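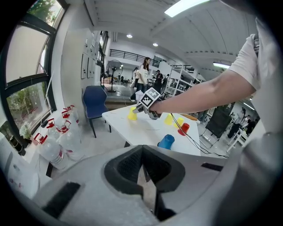
Small offices in Dellville replaced their furniture slowly in the period covered by our survey. Most of the tenants who answered had bought their tables secondhand, and few had kept any record of the price. Where a record existed, it was usually a line in a cash book with no maker named, so we sorted pieces by shape and color instead of by model. Under this scheme the white rectangular table in Figure 1 falls in group B, together with any other table of that color and outline, whatever its top is made of. Group B was the largest group in the Billard Street buildings and the second largest in Undcombe. Round tables and desks with fixed drawers were coded separately and are not discussed in this section.

Figure 1. White rectangular table, group B.

### 4.2 Turnover by group

The full inventory lists 1,184 pieces in 260 rented units. We asked each tenant when a piece had come into the unit and whether it had been there when the lease began. Tenants who had moved in before the building changed hands often could not say. In those cases we used the landlord's move-in sheet if there was one and left the entry blank if there was not. Blank entries are kept in the totals but dropped from the turnover rates.

Tables changed hands more often than shelving and less often than chairs. Chairs are cheap to replace and are carried from room to room, and several tenants told us they no longer knew which chairs had come with the unit. Shelving tends to be fixed to the wall and passes from one tenant to the next without a sale. A table sits between these two cases. It can be moved by two people, but it has to go through the door, and in the older Pilkington units the doors are narrow enough that a large table stays until someone takes it apart. 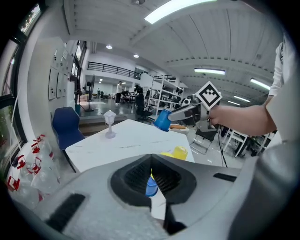

Door width was not part of the original survey form. It was added in July after Jacinto Beltrán, who did most of the Pilkington visits, noted that the same answer kept coming up in his interviews. The added question was put to 105 tenants. We did not go back to the units already visited, so the door results should be read as applying to the later visits only.

Among those tenants, the ones with narrow doors were more likely to report that a table had come with the lease. They were also more likely to say they would have chosen a different one. Rent level made little difference to either answer. Length of lease did matter, and tenants on short leases seldom replaced anything larger than a chair.

We also looked at whether sale between neighbors was common. It was in Undcombe, where the units open onto a shared hall and a notice board hangs by the stairs. It was rare on Billard Street, where each unit has its own street door. Section 4.3 takes up the secondhand shops and the prices they were asking.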